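Wednesday, Daly shop, bench 2

Second day on the Nalorside winding drive. Yesterday was mostly stripping and cleaning, so notes start from the reassembly plan.

The drive came in as one box with the complaint "skips and gets loud after lunch." Their site sheet gives 3000 hours since the last service but the grease looked older than that. It was dark and stiff around the output shaft and nearly gone from the idler. I scraped a sample into a jar and left it on the shelf over the sink. Label says Nalorside idler, July.

Idler first. The pin is fine. I measured it at both ends and in the middle and got the same reading each time, so I'm not replacing it. The bore is another matter. It has gone slightly oval and you can feel the rock when you put the gear on the pin and push on the rim. That fits the noise they describe, since the box runs quiet cold and starts to chatter once it warms up.

Two ways to go:

Ream the bore and press in a bushing. Cheap, we have the stock, and the gear stays in use. The hub wall gets thin though, and I don't like it on a part that sees reversing loads.

New gear from Clerell. They quoted nine days on the phone this morning, then 21 days in the written quote that came at 11:40. Asked them which one is right. No reply by the time I closed up.

For now I'm doing the bushing so Nalorside can run, and ordering the gear anyway. If the written lead time is the real one they would be down for three weeks otherwise.
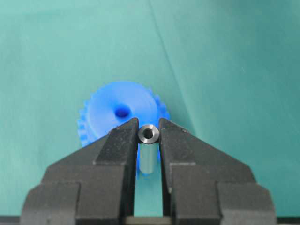 Metal sleeve and blue gear.

Bushing trial, afternoon. First one I turned was too tight. It went in square but closed up on the pin and I had to drive it back out. The second I took down in very small cuts, checking against the housing ring each time. Pressed in by hand on the arbor press with the stop set, no hammering. Pin turns freely with light oil and the rock is gone as far as I can feel it. Will check again after the run-in.

Note for whoever uses the small lathe next: the cross slide has backlash again. I worked around it by always coming in from the same side. The gib screws need a proper adjustment and I did not have time.

Grease. The old sheet calls for the Stasow general purpose. I used the Stasow low temperature instead because the box sits next to a loading door and the operators start it cold at 6 a.m. in winter. Wrote the change on the inside of the cover with paint marker and on the job card. Don't mix the two. If somebody tops it up on site they have to use the same tin, so I put a full one in the crate with the spare seals.

Run-in started 3:15 on the test stand, no load, low speed. Stopped after 100 minutes. Case was warm to the hand, not hot. Slight tick once per turn on the output side, which I first took for the idler, but it stayed when I slacked the tensioner - so it is more likely the key. Pulled the key and found a burr on one corner. Dressed it with a fine stone and put it back. Did not have time to run it again.

Tomorrow:
Repeat the run-in, same speed, then with load.
Recheck the idler for rock.
Call Clerell about the lead time and get it in writing.
Order shim stock, the thin roll is finished.
Cover gasket still to cut. Template is in the flat drawer under the drawings, second from the top.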